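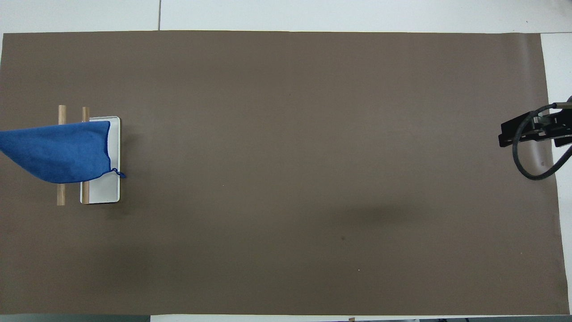 The Year I Quit Paper Towels

by Adaeze Nwankwo

June 9, 2024

My grandmother kept a rag drawer. It was the second one down, to the left of the stove, and it never closed all the way because there was always a corner of some old nightgown sticking out of it. When I got my first apartment in Malstead I had a proper kitchen with proper drawers, and I filled every one of them with things I thought grown-ups needed (a melon baller! two of them!), and I bought paper towels in the giant pack, because that was what you did.

I went on doing that for most of my adult life. Then last spring I was cleaning out a box of receipts for my taxes, the way I do every year with a bag of pretzels and a bad attitude, and I added up what I'd spent on paper towels, napkins and those wet wipes that smell like a lemon's idea of a swimming pool. The total was $466. For one woman and an elderly dog!

I ate the rest of the pretzels and thought about that drawer.

The sock box

So I started with what I had, and what I had was terrible. I cut up an old bathrobe, which shed all over the counters like a second dog. I cut up a pair of leggings, and if you have ever tried to mop up orange juice with leggings you know that the juice simply goes for a ride. I used single socks for dusting, and those were pretty good. I still use them. You put your hand in and off you go down the stair rail.

The T-shirts were the big success. Old ones, I mean, the ones that have been washed so many times you can nearly see through them. New ones are too slick and they push water around. My brother had a whole stack from a softball league he quit years ago, and he handed them over without much of a fight, apart from one he took back out of the bag and is still wearing.

For a couple of months that was my system – a shoebox of socks and softball shirts under the sink. It looked awful. My neighbor came over for coffee, knocked over the milk, opened the cabinet and asked me if everything was all right at home.

I go to see the towel people

There's a shop out in Floltdale called Naciri that sells kitchen linen and bedding and not a whole lot else. I'd driven past it for years on the way to the garden center. I went in meaning to buy a few dish towels and came out an hour and a half later having learned more about cotton than I did in all of high school.

The woman at the counter asked me what I wanted the towels for, and I said, drying things? She was patient with me. She laid a bunch of them out and had me feel each one with my eyes shut, which is a funny thing to do in a shop with other customers in it. A flat weave is for glasses and plates. It doesn't leave fuzz. A waffle weave drinks up more and dries quicker on the hook, so that's the one for hands. Terry is for big spills and wet dogs, and it will leave lint on your wine glasses until the end of time. Linen costs more, feels like cardboard for the first several washes, and then becomes the one you reach for every single day.

She also told me to wash everything before using it. New towels come with a finish on them that makes them look nice on the shelf and keeps them from soaking up anything at all. I'd had a set at home that I thought was just bad. I washed it three times in hot water and it was fine! I had been rude about those towels for years.

I bought 14 of them, a mix, and I paid more than I wanted to. If you're on a tight budget, don't do what I did. Go to a thrift store and look in the bin by the linens, where there's often a stack of plain white cotton napkins from some restaurant that closed. Those are wonderful and they cost next to nothing.
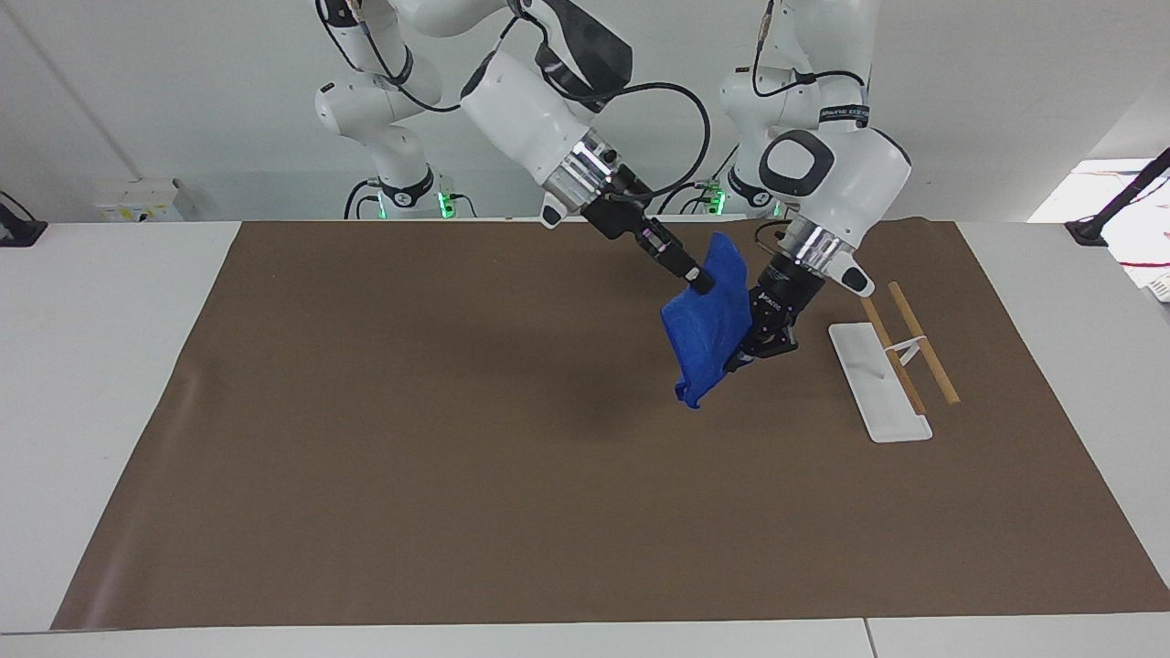 The laundry question

Everyone asks about the laundry. My mother asked, my dentist asked. Aren't you washing all the time?

Well, no. Towels are small. A week of them takes up less room than a pair of jeans, and I throw them in with the sheets. What I did have to learn was not to drop them wet into a closed hamper, where they will grow a smell that could stop a train. I hang them over the side of a basket by the back door until they're dry, then in they go.

A few other things I've picked up, mostly by getting them wrong. Skip the fabric softener. It coats the cotton and you're right back to pushing water around. Go easy on detergent too; I was using double what the box said, and my towels had gone stiff with it. If they do start to smell, soak them overnight with a cup of white vinegar and wash them as usual in the morning. Don't mix the vinegar with bleach, ever, in anything. And wash grease rags by themselves. I cleaned my range hood one Sunday-dinner sort of afternoon and put the rag in with my good pillowcases, and now I have pillowcases that look like they work in a garage.

As for temperature, I wash at 80 when I'm visiting my cousin abroad, whose machine is in Celsius and sounds like a plane taking off. At home I just press Hot.

What I still buy

I'm not a saint about this. There's a roll of paper towels in my pantry right now, on the top shelf where I need the step stool. I get it down for bacon, and for anything the dog does on the rug that I would not like to meet again in the washing machine. One roll lasts me ages. I bought 2 rolls back in September and that's the second one up there.

I also tried a refill cleaning spray from an outfit called Nusent, thinking that if I was going to be a rag person I might as well go all in. You drop a tablet in a bottle of water and it fizzes. I liked the fizzing. The spray itself left streaks on my stove, so I've gone back to dish soap and warm water, and I use the bottle to mist my fern.

Cloth napkins I thought I'd hate, and I love them. We had my whole family over for my mother's birthday, and I put out the thrift store ones with a clothespin on each so people could keep track of their own. My nephew wore his clothespin on his ear all through dinner. My mother folded hers up when she was done, very neatly, the way her mother used to, and asked me where I kept the rags.

Second drawer down, to the left of the stove. I moved the melon ballers.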